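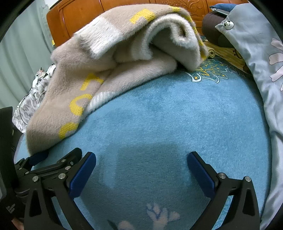 D. Pruell

February, 6:40 a.m.

Print this entry | E-mail this entry

Furnace still out. Third morning. Writing this fast before work with my coat on over my pajamas, coffee already going cold on the windowsill.

The Clullico guy came yesterday, finally, at the very end of the window they gave me, and stood in the basement for 11 minutes. Igniter's fine. Gas valve's fine. It's the blower motor, and they don't have one on the truck and they don't have one in the shop either. Has to come from the warehouse out past Kan. Maybe tomorrow, maybe the day after. He was nice about it. I wanted him to be rude so I could be mad at him.

So: space heater in the bedroom, space heater in the kitchen, never both on high or the breaker goes. Learned that at 10 last night with wet hair. Down the basement stairs in the dark, flashlight in my teeth, couldn't find the right switch becuase whoever labeled that panel wrote DEN on three of them and this house has no den.

Slept ok though. Blue plush blanket on the bed, two quilts under it, and the big fuzzy beige knit over my feet. That one is the warmest thing I own and sheds like a dog. I had fluff in my mouth when the alarm went off.

Low was 22 last night according to the radio, which isn't even that bad. We had worse in January and the furnace ran right through it without a complaint. Picks now.

Things I did instead of sleeping between 3 and 4:
- let the kitchen faucet drip
- opened the cabinet doors under both sinks
- worried about the pipe on the north wall
- read half of the furnace manual, which is for a different furnace

Walked over to Cernetti after work yesterday just to stand in there. Ovens going, windows all steamed up. Bought a loaf so I'd have a reason, then a second loaf. Stood at the counter by the radiator eating the heel off the first one like a pigeon. Walked home the long way down Oltov Street to stay moving and the sidewalk by the church is solid ice again, somebody put sand on it but only the half in front of the door.

Money. The motor is more than I hoped and less than I dreaded. That's the trip in April gone, or most of it. Could still drive up for one night if I bring sandwiches. Will look at it again when I'm warm. I shouldn't decide anything in this kitchen.

Keep thinking about my grandmother's house, where upstairs just wasn't heated, period. You ran up, you got under, you stayed under. We thought it was a game. Frost on the inside of the glass and we'd scratch our initials in it with a thumbnail. She put hot bricks wrapped in dish towels down at the foot end. I have no bricks. Filled a soda bottle with hot water last night and it worked pretty well until it got under my back.

Have to remember: call Clullico at lunch and ask if the motor shipped. Turn OFF both heaters before leaving, check twice. Milk. More tea. Find the other slipper. Library books are over 5 weeks late and I walked right past the place yesterday with them in my bag, didn't even think of it.

Bus in a few minutes. Fingers stiff, hand writing is terrible, will type this up on my break if I can read it.

Later, 12:50. Called. It's on the truck. Somewhere.

4 comments | 2 shares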